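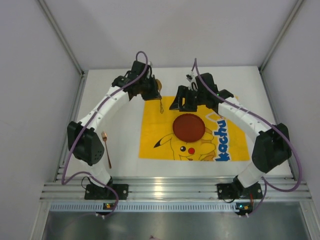
R. Nägeli
Buying and selling editor, Plenero

How to list small household bits online (and get them sold)

Clear-out done, box of odds and ends by the door. Now what. Quick version, as I've got parcels to drop before the post office shuts.

Sort first. Three piles: sell, give away, bin. Anything you'd be embarassed to post to a stranger goes in the bin pile.

Weigh before you price. Kitchen scales are fine. Weigh it wrapped, in the box, with tape on. My carrier's cheapest band is up to 500 g and it's very easy to tip over it with a bit too much cardboard. Write the weight on a sticky note and leave it on the item.

Titles. What it is, colour, size, then condition. No "lovely", no "rare". People don't search for lovely.
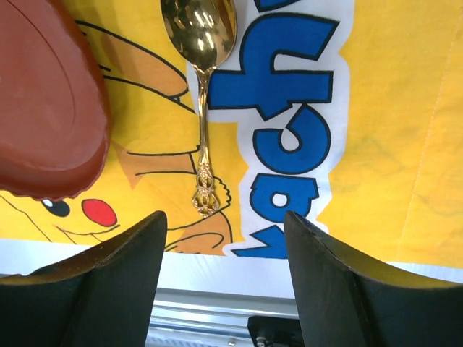 Descriptions need plain words, the ones a buyer would type. Look at the thing properly before you start. Gold-coloured spoon is a start, but openwork scrolls on the handle and a pointed end is what gets it found by someone trying to match a set. Don't say gold if you only mean the colour. If you don't know what it's made of, say so. Measure the length as well, end to end, in cm.

Flaws go in the first two lines. Scratches, dents, chips, missing lids. Saves a refund later.

Price. Search sold listings, not the ones still sitting there. Take the middle. I use Grullell for this, it lets you filter by sold, but most sites have a tick box somewhere, usually under More.

Photos: daylight, plain background if poss, one close-up of any maker's mark. Wipe it first.

Packing. Wrap each item on its own, then fill the gaps so nothing rattles. Shake test. If it moves, more paper. Old Hondel shoe boxes are a good size for cutlery and small dishes.

Post when you said you would. Keep the reciept, photograph it, stick it in a folder till the buyer's left feedback.

Not sold after a month? Drop the price a little and redo the title. February was dead for me, picked up again after.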